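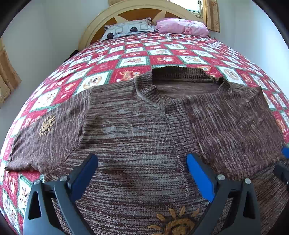
Figure 4.1 A knit sweater laid out on a bed, with the two fingers of a hand-held gripper spread above its lower front. The view comes from a camera on the gripper itself.

Chapter 4
Showing the Robot How

Pick up a sweater and fold it. If you have one within reach, please do this before reading on, because the rest of the chapter will make more sense with the feeling fresh in your hands. Now try to write down what you did.

Most students get as far as "I took hold of the sleeve" and then slow to a crawl. Took hold of it where? With how many fingers? Did you pinch the cloth from above, or slide a finger underneath? When you swung the sleeve across the front, did you drag it or lift it clear? How did you know the fold was good enough to let go? You made dozens of decisions in a few seconds and you probably can't name five of them. And yet you could do it again right now, with a different sweater, on a different surface, while talking to a friend!

This gap between what we can do and what we can say is the subject of Part Two of this book. In Chapters 2 and 3 we wrote programs: a list of positions, a few if-statements, a loop. That works beautifully for a metal bracket that arrives in the same place every time. It works badly for a sweater. Cloth has no fixed shape, it hides parts of itself, and it slides, stretches and bunches up. A program that spells out every case would be very long, and the first thick cardigan would probably break it anyway.

So we take another road. We do the task ourselves, in a way the robot can record, and let a learning method find the pattern. The field calls this learning from demonstration, and sometimes imitation learning or programming by demonstration. The person doing the task is the demonstrator. One full recording, from the start of the task to the end, is a demonstration (some authors say episode or trajectory, and you will meet all three words in the readings).

4.1 Three ways to show a task

There are many variations, but nearly all of them belong to one of three families.

Guiding the arm by hand. The motors are set so that the arm moves freely, the demonstrator takes hold of it near the wrist, and the joints record their own angles as it is pushed along. The usual name is kinesthetic teaching. It is a wonderful first experience in a robot lab, since you feel straight away how far the arm reaches and where it gets awkward. The data are also exactly what the robot needs: its own joints, moving in its own way. The trouble is that your hands and body are in the robot's view the whole time, and heavy arms are tiring to push. Fine two-handed work is close to hopeless for one person.

Remote control. The demonstrator stays off to the side and drives the robot with a joystick, a pair of handles, or a smaller copy of the arm whose joints are followed by the larger one. This is teleoperation. The camera view stays clean, and everything recorded is something the robot really did. Two arms can be driven at once, one per hand. On the other hand, you need the robot present for every minute of recording, and you lose most of your sense of touch. New operators often squeeze too hard or wave the gripper about a few inches over the object, looking for the right height.

Hand-held grippers. Here the demonstrator carries a gripper like the one the robot will wear, with a camera mounted on it, and simply does the job. No arm is needed at the recording site. Figure 4.1 was taken with a tool of this kind, and you can see why people like them: the work is happening on a patchwork quilt with pillows at the far end, a place where few of us would care to bolt down an industrial arm. The hand moves at close to its natural speed and feels some of the resistance of the cloth through the tool. What you give up is certainty. The arm's joint angles have to be worked out later from the path of the gripper, and a motion that was easy for your elbow may be impossible for the robot's.

4.2 Seeing what the robot will see

Go back to Figure 4.1 for a minute, this time as if you were the learning method and had nothing else to go on.

The first thing to notice is the bend in everything. The edges of the bed bulge into a dome and the walls curve in toward the top. A wide view costs us straight lines, but look what it buys: the fingers, the garment and the far end of the bed all fit in one image. A learner with a narrow view might see knit and little more, and would have a hard time telling which part of the sweater it was over.

The second thing is that the fingers are always in the picture. Their blue pads face each other from either side of the sweater's front, with the embroidered leaves showing in the gap. This is a gift. The learner never has to guess where the gripper is relative to the cloth. It can read that straight from the image, and the same will be true later when matching fingers are mounted on an arm.

Third, think about landmarks. The ribbed neckline is at the top, a vertical ribbed band runs down from one side of it, and the streaky knit fills the rest. To you these say "collar is that way" at once. A learner gets no such help from us, and has to discover from many recordings which details matter for the job. The leaves are bright and easy to find, so a method trained on this sweater alone might well come to depend on them. Hand it a plain gray pullover and it may have no idea where to go. We will return to this problem in Section 4.6 under the name spurious cues.

4.3 What gets written down

A demonstration is a long table with one row per instant. Each row pairs an observation (what was sensed) with an action (what was done next). For a hand-held gripper the observation is usually the camera image plus the opening of the fingers, and the action is the small motion to the following position together with the new opening.

The learner's job, stated plainly, is to look at an observation and predict the action. The thing it learns is called a policy. That is the whole idea of behavior cloning, which we build from scratch in Section 4.4, and it's surprising how far such a simple recipe goes.

You may have noticed that the table has no column for the reason behind a motion. If the demonstrator stops over the cloth to think, the table says "stop over the cloth," and the policy may learn to stop there too. If the demonstrator glances at the far sleeve before choosing a grasp, the table says nothing at all. Good demonstrators learn to work steadily and to keep what they are using inside the camera's view.

4.4.0 Case notes: the Jultum garment exercise

Throughout Part Two we follow one running project from the teaching lab at Rustad, where second-year students collect demonstrations of folding knitwear. The exercise is called Jultum, and its data format, Fovmont, is described in Appendix B. The first group to complete it recorded 233 demonstrations. Mwajuma Lukumay, who ran the sessions, asked each student to keep a notebook, and she has kindly let us quote from them.

Bethel Kahsay wrote after her first afternoon: "I was fast and I was proud of being fast. Then I watched my recordings. I grab the hem in a different spot every time and half the time my wrist is twisted. I would not want to learn from me."

Her second set was slower and far more regular. She decided on an order before starting, kept to it for 15 recordings, and then changed one thing on purpose: the position of the sweater on the surface. Regular in method, varied in situation. If you remember one phrase from this chapter when you reach the lab, let it be that one.

Krishnamoorthy Warrier went the other way and deliberately began some recordings from a mess, with a sleeve tucked under the body or the hem folded back on itself. These took longer and looked worse. They were also the only recordings in the set that showed how to get out of trouble, and a policy that has never seen trouble has nothing to copy when it drifts into some. We measure the effect in Section 4.5.

4.4.1 Before you start the lab

The lab session for this chapter needs a gripper, a flat surface, and at least two garments of different thickness. Check that the lens is clean and that both fingertips can be seen in the live view. Begin each recording with the fingers open and end it the same way.

Record eight demonstrations, then stop and watch every one at full speed. Most pairs find something they want to change. Keep the early recordings anyway, in a separate folder, as you will need them for Problem 4.9.

Questions to discuss with your partner

1. Choose a task from your own kitchen. Which of the three families in Section 4.1 would you use to show it, and what would you lose?

2. A demonstrator is left-handed and the robot's arm is mounted on the right. Does this matter for kinesthetic teaching? For a hand-held gripper?

3. Suppose all your recordings use one sweater on one quilt. List the details of the background that a policy could come to rely on by accident.

4. Two people fold the same garment in opposite orders, both neatly. What might a policy do if it is trained on both sets mixed together?

Section 4.4.2 begins with the simplest learner we can build, using only the first 45 recordings of the Jultum set.

Text and lab materials © Diltusik Press. Corrections to the series editor, Ronja Strömberg. Page updated Jul 27, 2022. Back to top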